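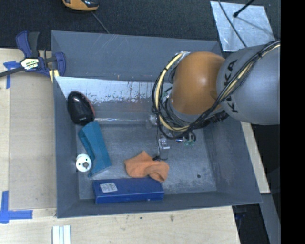 On Wednesday evening our small group read the story of the labourers in the vineyard, from Matthew 20, and I came home with my head so full that I could not sleep. So I am writing.

There were six of us at Elaheh Jalali's flat. I had read this parable many times, first in Persian and later in English, and I thought I had finished with it. A landowner goes out early and hires men for one denarius. He goes again at nine, at noon, at three, and then at five in the afternoon, when the day is almost over. In the evening all of them receive the same coin. The first ones complain, and I must confess that I always complained together with them, in a quiet way.

My father was paid by the day when he was young. He picked pistachios for a man called Ghorbani, and he told us that the worst hour was the hour before sunrise, when the men stood by the road and waited to be chosen. The strong ones went first. If the truck left without you, you did not go home, for what would you say to your mother? You stayed near the road, until noon sometimes. He was 73 when he told me this and he still remembered the shoes of the man who stood beside him.

I told this to the group, and then Fahad Awan asked us to look again at verse seven. The landowner asks the last men why they have been standing idle all day, and they answer, "Because no one has hired us." I had always imagined these men asleep under a tree. But the text does not say they were lazy. They were in the marketplace, and perhaps they had been there since morning with everyone else. It is possible they had carried the heat of the day too, only without wages and without knowing if there would be bread at night.

Mitra Shojaei did not agree completely. She said we should be careful not to put too much into the story, and that the generosity of the master is the point, whatever the men were doing before five o'clock. I think she is right about the generosity. Still, I am glad for my father's road.

Then there is the question in verse fifteen. In the Bible I use it says, "Is your eye envious because I am generous?" but Ladan Khosravi, who knows some Greek, told us that the words are closer to "Is your eye evil because I am good?" My grandmother spoke of the evil eye often, and she hung a blue bead over every cradle against the eyes of the neighbours. She never thought it could be her own eye, and neither did I.

I have been a Christian for 35 years. When Bahman Talebi was baptised in May, after a long life of laughing at all of us, I was happy, truly. But when the whole church stood up and wept, there was something small and hard in me that asked who had wept for me. I did not say this on Wednesday. It is easier to write it here, and Bahman, if you read this, please forgive me and come for tea.

We finished late, with the washing up still in the sink. Elaheh prayed in Persian and Fahad prayed in English, and we did not translate.

Next week we continue with the mother of James and John, who asks for the good seats for her sons. I have read it twice already and I have some sympathy for her.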